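Pantry moth season, quick notes

Short one this month, we are slammed. Calls about pantry moths started early and haven't let up, mostly from the Pollmont side of town and the older apartments near Cedov Street.

If you see small tan moths flying around the kitchen at night, check the dry goods first. Flour, rice, birdseed, dog treats. Birdseed especially. Look for webbing in the corners of the bag and clumps that stick together. Anything with webbing goes in a sealed bag and straight to the outside bin, not the kitchen trash.

Then the shelves. Pull everything out, even the cans. Vacuum the corners and the little peg holes, wipe down with soapy water, let it dry all the way before anything goes back. No need to spray where you keep food — please don't. We get asked every week.

New dry goods can go in the freezer for a week before they hit the shelf. After that, glass or hard plastic with a tight lid. Folded-over bags and a clip wont do it.

Sticky traps catch the males only, so they tell you if you still have a problem but they don't fix it. Swap them every 60 days. Still catching moths after two rounds? Call us.

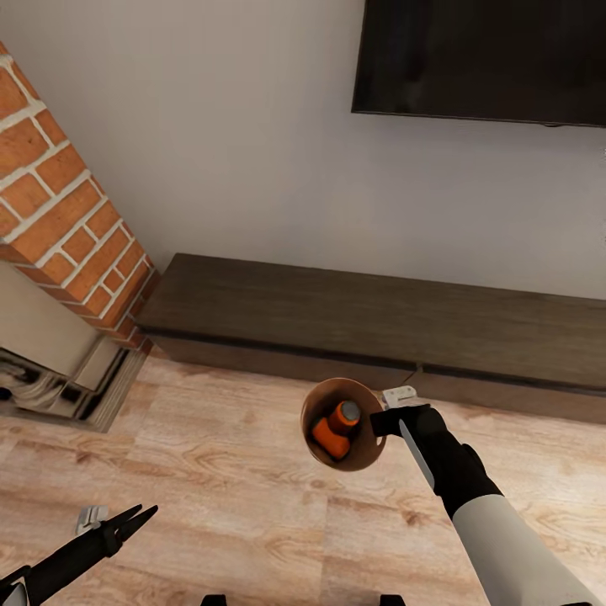
Orange bottle with a gray cap, in a copper-brown bowl.

Pantry inspections are $30 off thru the end of December for anyone on a yearly plan. Wednesday mornings are full, afternoons still have some room. The Granström Road office closes at 5, leave a mesage after that and we'll call you back the next day.

Next issue: mice in the garage, and what to do with that gap under the door.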